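News > Repair and Reuse > Robotics

Drustside workshop puts its robot rules on paper, and wants everyone to borrow them

A set of plain working rules for robots that take apart and rebuild old desktop computers has been published by the Drustside repair workshop in Gurden. It runs to 18 pages, it costs nothing to download, and it is a proper treat for anyone who has ever tried to get an arm and a memory slot to agree with each other.

The guide covers how the computer should sit on the table, where loose parts go, how far a gripper may reach into a case and who is allowed to press start. 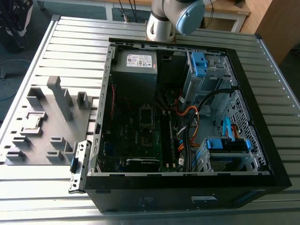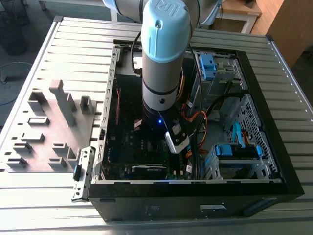 A desktop tower on its side at the worktable, with the grey fixture plate to its left

Words: Armelle Besson
August 22, 2021

The rules grew out of a notebook kept beside the bench at Drustside. Severyn Fedoruk, the workshop's automation lead, had been scribbling in it since the first arm was bolted down, and by June it held 341 entries. Plenty of them said the same thing in a slightly crosser tone! He and two colleagues boiled the lot down to 202, then sorted those under headings that a new starter could follow on a first morning.

"We had good habits, but they lived in three people's heads," Fedoruk said. "If I was off, the afternoon crew did it their way, and their way was fine too, only different. Now we can argue over a page."

My favourite section is the one on fixtures. Every part that comes out of a computer must have a named place on the plate before the job begins, and that place has to be the right shape for it. A processor goes in a tray, never straight on the table rails. Holders are to be printed in a dull colour so that they don't throw glare back at the cameras, and a cracked one comes out of use the same day – no tape, no glue.

Cables get four pages to themselves, and quite right too. Anyone who has looked inside a desktop tower knows how a loop of power wire can wander across the very spot you want to get at. The guide asks for a cable check by a person before each run, and says the arm should come in from above wherever it can. If a wire is touched by accident, the run stops and a person looks at it before anything else moves.

There is a firm line on power as well. The mains lead must be unplugged for any step that removes or fits a part. Tests with the board live are allowed, but they need a second person at the table and a slower speed setting on the arm.

Lendholm, the refurbishing firm that takes most of Drustside's finished machines, has agreed to follow the guide on its own two benches. It handles 2,000 desktops a year, so the rules should get a good hard shake. The training college at Samarakoon will also try the fixture and cable sections with its evening group.

Fedoruk is keen for people to pick holes in it. Comments can be sent through the workshop's website or scrawled on the printed copy at the front desk, which already has a fair bit of green biro on page seven. The argument there is over whether screws should be sorted by size or by where they came from. Drustside currently does it by size, and Lendholm would like that changed in the next version.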